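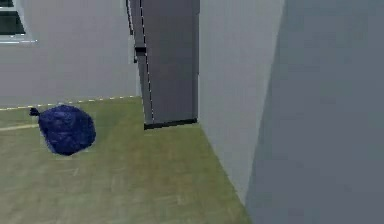
## Glue additive, second go

January 18, 2021

Opened the Drisia bottle again. The label says it doubles the open time of hot hide glue "with no loss of strength." I've read that sentence on four other bottles over the years and three of them are still on the shelf, nearly full.

The tech sheet from Jurkis quotes a shear test but doesn't say what wood, what grain direction, or how long the glue sat before they pulled it. Han-gyeol wrote to them and got the same sheet back with a nicer cover page.
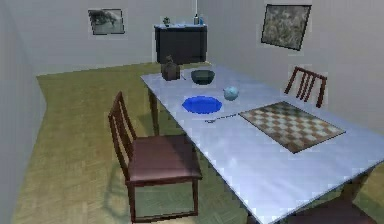 Siiri Laitinen

Setup, for whoever repeats this. Maple lap joints, all from one board, planed the same morning. Glue from batch 202, soaked overnight, held hot in the small pot. Half the joints plain, half with the additive at the dose on the bottle. Clamps on until the next day. Kwame cut the blanks and I did the gluing, so any sloppy brushwork is mine.

Open time first. I brushed a strip, waited, and pressed a scrap of paper to it every so often until it stopped grabbing. The treated glue stayed tacky longer, no argument there. Double? I didn't get anywhere near double. Then I tried plain glue with a splash more water and a warmed board, and it kept up with the treated one well enough that I couldn't have told them apart blind. Water is free.

Yaw's objection: I was judging tack by feel, and I already dislike the product. Fair. He'll do the paper test next time with the pots labeled by somebody else.

### Pull test

Best plain joint let go at 1752 N. Best treated joint went to 2127 N. Vikas got excited and wanted to send it straight to the people at Alhassan, who have been asking what we use on the soundboards.

I'd hold off. That's the best of each pile and the piles are small. The worst joint of the day was a treated one as well, and it failed in the glue with hardly any wood torn out. The strong one tore a long splinter from the maple, which tells me more about that piece of maple than about what was in the pot.

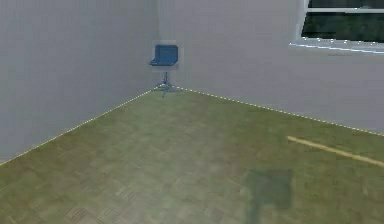
There's also the matter of the test jig. The lower jaw has a bit of play, and if the joint sits crooked you're peeling it as much as shearing it. Han-gyeol thinks it evens out over enough samples. Maybe, but we don't have enough samples. Shim it before the next round.

Things I don't trust yet:

- the scale in the jig, last checked in July
- "no loss of strength," with no word about damp or heat
- my own dose, measured by cap

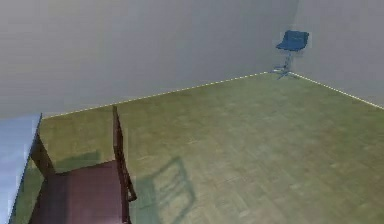
Kwame remembers the Gravport stuff doing well in the first week and then going stringy in the pot after a few reheats. So part of the treated batch goes back in the fridge and gets warmed up again every day until it smells wrong. Plain glue from 202 alongside it, same lid, same shelf.

Still to do: cut more blanks, blind labels for Yaw, ask Jurkis once more what wood they used. Vikas is not to email Alhassan.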